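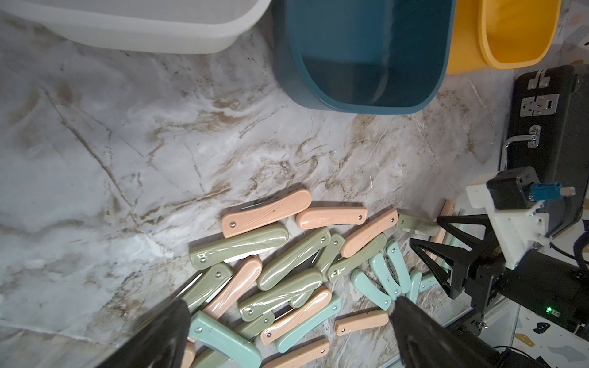 Two arms at the Fetov open day in Wovden, with the pile still to be sorted.

Let visitors watch the slow part

Fetov opened its workshop in Wovden to the public in October, and I went in the afternoon. The company had printed 500 tickets and they were all gone by noon, so I got in on one a neighbor couldn't use. The line went out the door and past the Harawira building next to it.

Most people had come for the big machine at the front, a palletizing arm that stacks boxes at a speed you can feel in the floor. It ran the same routine all day. People filmed it, clapped, and moved on to the coffee. I watched it twice and I have very little to say about it. Everything it did had been decided before we arrived.

The bench I want to write about was at the back, and it had a short sign that said Brurkitz, the name Fetov gives to its sorting project. Two small arms faced a heap of pieces in pink, green and pale mint, with three containers lined up behind it. The job was to pick up a piece and put it in the container for its color. The containers were white, teal and yellow, so you had to be told which color went where. A child next to me learned the rule quickly and got impatient with the arms for taking so long.

They did take long. The pieces were lying across each other every which way, and a gripper that went for one would often push another. Sometimes it closed on air and backed off. Then it tried again from another side. I stayed for 8 minutes and in that time I saw more misses than clean picks. A man behind me said his kitchen drawer would finish them off.

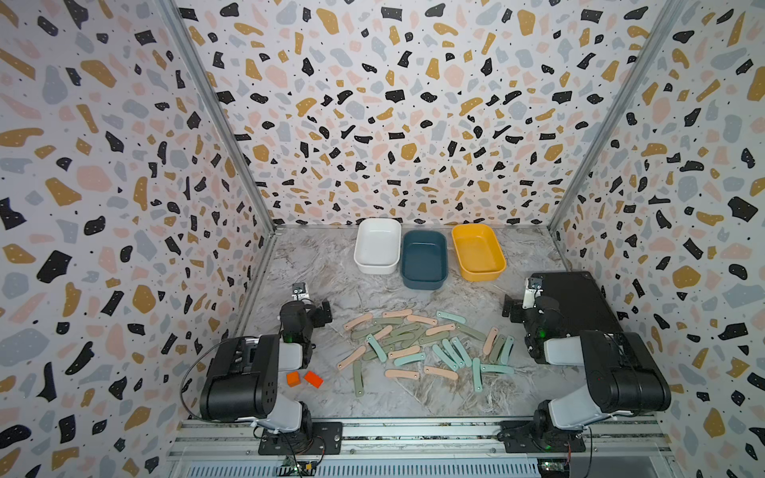

He was right about the drawer, and I think that is the reason the bench should have been at the front. A heap is a hard thing. We reach into one without looking and come out with what we wanted, and we don't count that as a skill. Seeing a machine struggle with it told me more about where this work stands than a whole day of stacked boxes could.

Companies don't like to show this. I understand why. A visitor who sees a miss may go home and say the robots don't work. Fetov took a small risk by putting the bench out at all, and then took some of it back by placing it past the coffee, where half the crowd never went.

There was one more thing they got right. Taped to the side of the table was a sheet with the number of tries logged that week, 618, and a column for the ones that failed. The failures were written in the same size as the rest. I asked a technician if the sheet was there for us, and she said no, it was there every day and they had forgotten to take it down.

I would like to see that sheet blown up and hung on the wall next year. I would also like a chair. If you want people to judge a machine fairly, they need to be able to stay with it through a bad stretch, and most of us were standing in our coats.

The town has been told for a while now that Fetov's robots will change the kind of jobs there are in Wovden. Maybe they will. People who are asked to believe that, or to worry about it, ought to get a good look at the slow bench before they get a look at the fast one. I'll be going again next October, and I plan to skip the front of the room.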